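Duvet insert weight, shell fabric, and a winter of bedroom temperature logs

I have been logging the temperature and humidity in our bedroom since October. The original purpose was to settle whether the radiator valve was stuck. It was, and the plumber replaced it. By then the logger had been running for long enough that I left it going, and the data became more useful for a different question: why I wake up too warm at 4 a.m. in a room that is cold enough to see it on the heating bill.

This post covers the bedding side. The valve story is in an earlier post.

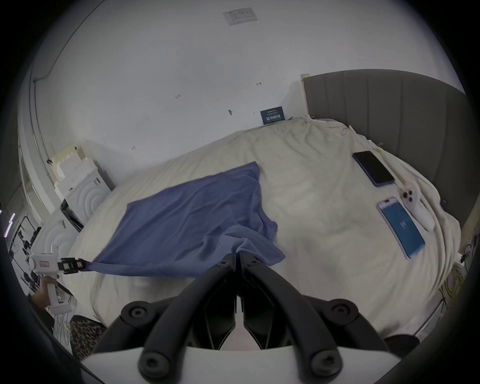
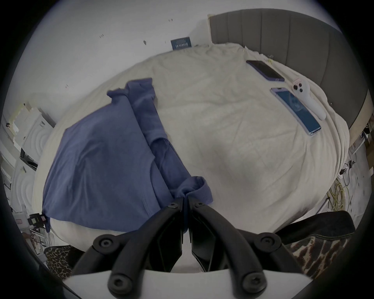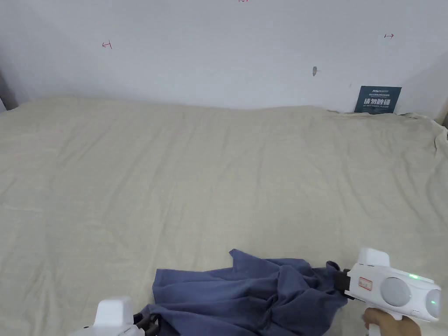
The logger is a Zivisik unit, the small one with the replaceable coin cell. It samples temperature and relative humidity at a fixed interval and writes to internal memory until it fills up, after which it overwrites the oldest records without any warning. I lost part of November that way. The export I worked from for this post has 2,489 usable rows. I threw out the rows from the nights we were away and the rows from one evening when the logger spent several hours in a coat pocket.

I used two probes in the end. One sat on the shelf by the door and recorded the room. The other went inside the bedding, pinned at chest height between the top sheet and the duvet, on my side. Pinning matters. An unpinned probe migrates to the foot of the bed by midnight and then you are measuring your feet.

The room data is dull. With the new valve the room drops steadily after the heating goes off and levels out before dawn. Humidity climbs a little overnight, more if the door is shut. None of this explains waking up hot.

The bedding data is more interesting. On a typical night the space under the duvet warms up quickly, holds steady for a few hours, and then humidity starts to rise while temperature barely changes. The wake-up comes after the humidity rise. I kept a paper note of when I woke, and the notes and the log line up well enough that I stopped blaming the temperature.

So the thing to fix was moisture. There are a few places it can get stuck.

The insert is the obvious suspect. Ours was an Iltum polyester fill in the winter weight, bought several years ago on the basis that it was on the shelf and we needed one that day. Polyester fiber takes up very little water. It insulates well and it lets some vapor through the gaps between fibers, but it does not buffer anything. When you sweat, the vapor either gets out through the shell or it stays where you are.

The shell of the insert is the part people ignore. Ours has a tightly woven synthetic shell with a calendered finish, meaning the fabric was pressed between heated rollers to close up the weave. This is done to stop fill from working its way out. It also slows down air and vapor. You can check this at home with no equipment: hold a single layer of the fabric against your mouth and try to blow through it. With our old insert it took real effort. With a plain cotton sheet it took almost none.

The cover is the third layer. Thread count is the number printed on the package and it tells you less than it should. A high count can be reached by twisting several thin yarns together and counting each one. What matters for moisture is how open the weave is and whether a finish has been put on top. Percale, a plain one-over-one-under weave, is generally more open than sateen at a similar yarn weight. It also wrinkles more. I don't iron bedding, so I have accepted this.

I tested three combinations:

Old insert, sateen cover. This was the baseline. Humidity under the duvet rose early and kept rising.

Old insert, percale cover. A small improvement. The rise started later but reached nearly the same level by morning. This fits with the shell of the insert being the bottleneck, since swapping the layer outside it did not change much.

Wool insert in a cotton shell, percale cover. A clear difference. The curve was flatter all night, and I woke up less often. Wool fiber can absorb a good deal of moisture before it feels damp, and gives it back to the room once you get up and throw the covers open.

The wool insert is from Mac Carthaigh. I bought it at full price and have no arrangement with them. It is heavier than the old one for what felt like the same warmth, and it arrived smelling of sheep. The smell faded after a few days over the back of a chair by an open window.

There are weak points in all this. I ran 3 combinations one after the other, so each one got different weather. One probe pinned on one side of a bed measures one sleeper. I also knew which insert I was under, and my notes on how I slept should be read with that in mind. The humidity curves are harder to influence by wishing, and they are what I would rely on.

Iddrisu Nartey read a draft and asked why I hadn't tried simply using a lighter polyester insert. It is a fair question. A lighter one would lower the temperature under the cover, which should reduce sweating in the first place. My reason for skipping it is that I was cold at the start of the night with the old insert and did not want to be colder. He also suggested two thin layers in place of one thick one, so that one can be pushed off in the small hours. I may try that next winter.

A few notes on care, as I had to look all of this up.

Polyester inserts can usually be machine washed, but ours didn't fit our drum with enough room to move. I took it to the laundromat and used a 20 pound machine. Dry it on low and stop partway through to break up the clumps by hand. The outside dries well before the middle does.

The wool insert has a label that says not to machine wash it at all. It wants airing, and spot cleaning with cool water. In practice this means the cover does the work of keeping it clean and needs to be changed on a schedule. I also bought a zippered protector from Clillau to go between the two, then took it off after two nights. It has a coated backing and put the humidity curve right back to where it had been with the old insert — an expensive way to confirm the bottleneck theory.

Corner ties are worth having. The wool insert slides around inside percale more than the polyester did inside sateen, which I would not have predicted. I sewed cotton tape loops to the corners of the insert and matching tapes inside the cover. Use a short length of tape and stitch it through the seam allowance, where there are several layers of fabric to hold it.

The logger is still running. I have set the interval longer so the memory will last into spring, and the bed probe has moved to the other side of the mattress, with permission. The spreadsheet has a separate tab for those nights and I will post the curves when there are enough of them to average.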